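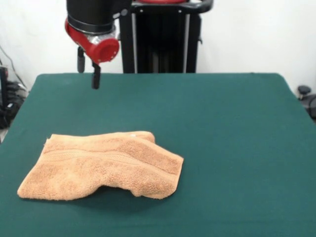 One of the peachy orange ones, on the green table.

Hello, and welcome to Rirora! I'm Dexter Villanueva and I look after the towel side of things, so I got the job of writing this page (Florêncio said he'd do it in December, and he's still thinking about his first sentence).

We're a small linen business. We supply towels to guest houses, hairdressers, swimming clubs and a couple of very fussy bed and breakfasts, and then we take them back, wash them, dry them, fold them and send them out again. That's it, really. It sounds dull and I thought so too when I started, but I've been doing it for 12 years now and I can bore anyone at a wedding on the subject of terry cloth.

Florêncio Veloso began the business in the back half of a shop on Cisneros Lane with one washing machine and a bicycle with a big basket. His first customer was a barber who wanted clean towels every Tuesday and didn't want to hear about it in between. We still do that barber! He's gone up to 80 towels a week and he still doesn't want to hear about it.

There are 5 of us now. We moved to the Delter building when the shop got too small, and we've got proper driers, a long folding bench and a kettle that takes forever. Last year 3,902 towels went on our books, and I know that number because I was the one who typed them all in.

What we're fussy about

Mostly the pile. Terry has all those little loops, and the loops are what soak up the water, so anything that flattens them makes a worse towel. We don't use fabric softener at all. People ask for it because they like the smell, and we always say no, nicely. If you want a towel to feel thick again, give it a good shake when it comes out of the wash and another before you fold it. My nan did it off the back step and you could hear her from the bus stop.

Then there's the border, the flat woven band near the end. It's smoother than the rest and on a lot of towels it shrinks at a different rate, and then you get that wavy, puckered look that drives Florêncio up the wall. We give it a tug sideways while it's still damp. It doesn't always work, but it helps a lot, and it takes two seconds.

And hems. I check every hem by running it through my fingers, both short ends and then down the sides. Loose threads get snipped and never pulled (please, if you take one thing from this page, don't pull them!). A towel that's past mending goes in the rag bag, and the rag bag goes to a garage up the road.

How we fold

We have a house fold and we call it the Forska, after the guest house that asked for it first. Lay the towel out flat, smooth it from the middle to the corners, bring the long sides in so they just meet, then fold it end to end and in half again. The border should finish up on the front. Hairdressers get theirs rolled, which is quicker, and I prefer it, but don't tell the guest houses.

You'd be surprised how much of the work is just getting a towel flat to begin with. They come out of the drier in a heap, with corners tucked under and a bit of hem poking out from behind, and you've got to find two corners before you can do anything useful. I go for the short edge first. Florêncio picks the whole thing up and flaps it about, and we've agreed to disagree.

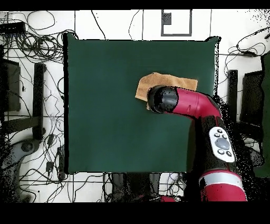 A tan towel on the green mat.

We like a dark cloth underneath for looking things over, by the way. Bits of fluff and stray threads show up nicely against green, and pale towels are much easier on the eyes that way than on a white surface.

Working with us

If you run somewhere that gets through a lot of towels, drop in or ring us before four in the afternoon, when the van goes out and it all gets a bit noisy. We'll ask how many you use in a week, what size, and whether you've got a cupboard to keep them in. There's no long contract. You can try us for a month, and if you don't get on with our towels we'll come and fetch them back.

Ask for me or Florêncio. He's the one who'll offer you tea.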